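¿Se puede hacer mermelada de naranja sin quitarle toda la piel blanca?

Laiba Janjua
565 visitas · Cocina y conservas

¡Hola a todos! Me he lanzado con la mermelada y estoy emocionadísima, pero cada receta dice una cosa. Tengo naranjas de mesa, de las grandes con pegatina, nada de amargas.
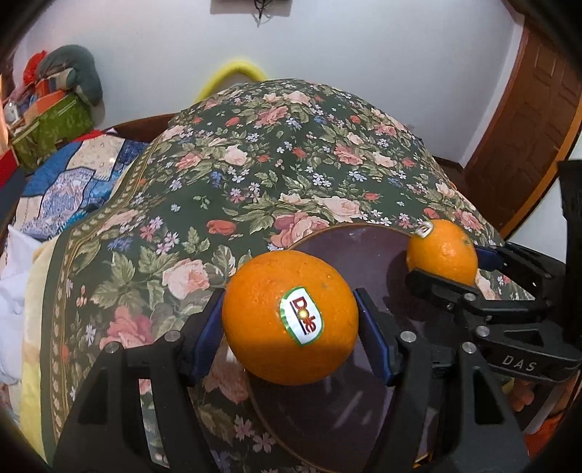 Lo que ya he probado

Hice una tanda con 4 naranjas, la piel entera en tiras y medio kilo de azúcar. De color, preciosa, pero amargaba al final y quedó líquida. ¿Quito todo lo blanco o dejo un poco para que espese?

2 respuestas

Gifty Osei
¡Deja un poco! En lo blanco y en las pepitas está la pectina, así que yo meto las pepitas en una gasa y las cuezo con la fruta (luego se escurre bien la gasa, que suelta una gelatina estupenda). Las tiras las saco con pelador, finitas, y las dejo en agua toda la noche. Por la mañana tiro esa agua y pongo limpia. Añade también el zumo de dos limones, las naranjas dulces andan cortas de acidez y se nota muchísimo. Para el punto, un platito en el congelador: echas una gota, empujas con el dedo y si se arruga, ¡lista! En tarros esterilizados me dura hasta 4 meses.

Atif Awan
yo se lo quito todo y le pongo una manzana rallada, sale buenísima. lava bien la piel con agua caliente y cepillo antes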